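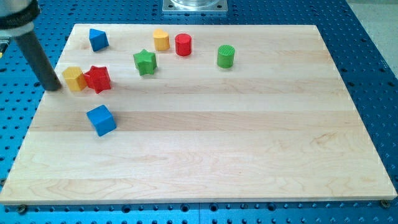
thandeka_n wrote:
Ok need help before I lose it. Poppy seed roll, the yeasted kind, my nan's recipe more or less. Every time I cut it theres a big gap between the filling and the dough, like a tunnel. Tried three times now. I roll it out on a light wooden board, same sort of pale wood as the one up top, and maybe I'm using too much flour on it so nothing sticks?? Filling is ground poppy seed, milk, honey, butter, raisins, lemon peel. Tastes great. Looks like a drainpipe. Need it right for a lunch with 30 people and I've promised two kinds. — Thandeka Ngubane

crumbly_jo wrote:
Filling too wet. Steam pushes the dough up, dough sets, filling sinks. Cook it down longer. You should be able to drag a spoon through and see the bottom of the pot.

oldmill wrote:
Disagree, its proofing. You're letting the roll go too long after shaping. My mum barely proofed hers at all, 20 mins while the oven heated and in it went. No gap ever.

crumbly_jo wrote:
20 mins in a cold kitchen does nothing. You'll get a brick that splits down the side.

oldmill wrote:
Never had a brick. Had a split once, in June, and that was a different flour.

thandeka_n wrote:
Hmm. I proof nearly an hour after rolling. Filling is sort of like porridge? Holds a shape for a bit then slumps

crumbly_jo wrote:
There you go. Porridge = too wet. You want it like stiff jam.

szulc_side wrote:
Egg white!! Fold a whipped egg white through the cooled filling and brush another on the dough before you spread. That's the glue. My Szulc relatives (dad's side, all bakers or married to one) would not speak to you if you skipped the egg white. The family book says 1907 on the inside cover and the poppy seed page is the dirtiest one in it. Also wrap it in baking paper, not tight, leave a finger of space all round. Stops it spreading out sideways

oldmill wrote:
Paper is cheating

szulc_side wrote:
Paper is on the page mate. Well, "greased paper", but still

kettleandcrust wrote:
Are you grinding the seeds yourself or buying ground? The bagged stuff I got in Woltanville was bitter as anything, had to bin the lot. Rancid I think. Sniff it first. I do mine in the Jerkix now, the little hand one, twice through. Takes forever, arm falls off, worth it.

thandeka_n wrote:
Buying ground. Didnt know it went off. Smells ok, kind of nutty

kettleandcrust wrote:
Nutty is fine. Paint smell is not. Keep it in the freezer.

pudding_lane_bec wrote:
Going to be the odd one out and say a bit of a gap is fine? It's a home bake. I'd rather have the soft dough and a gap than the dry tight ones from the shop. Slice it thick, icing and lemon on top, who's looking

crumbly_jo wrote:
I'm looking

oldmill wrote:
Also looking. First thing we've agreed on

thandeka_n wrote:
Ok round four. Cooked the filling down heaps, egg white in and on, hardly any flour on the board, paper wrap. Proofed 31 minutes, split the difference sort of (set the timer wrong but went with it). Baked, cooled overnight, cut it just now. Tiny gap at one end, rest is solid!! Favourite one so far by miles. Bit brown underneath

szulc_side wrote:
EGG WHITE

crumbly_jo wrote:
Dry filling. But well done

oldmill wrote:
Shorter proof. You cut your proof in half nearly and it worked, I'll leave it there. For the brown bottom put a second tray under.

pudding_lane_bec wrote:
What's the second kind for the lunch?

thandeka_n wrote:
Walnut. Same dough. Does the egg white thing work for that too or is it only poppy seed

szulc_side wrote:
Works, but use less milk, walnuts don't drink it up the same way. And chop some by hand, not all ground, otherwise it goes to paste. They freeze well too, whole, unsliced. I'd do 7 rolls all up for that many people and hide one.

Related threads
Walnut roll keeps splitting down the side
Fresh yeast in Tokgate — anyone know where?
Jerkix hand grinder, which plate for seeds
Lemon icing too runny, help
Can I freeze sweet dough before the second rise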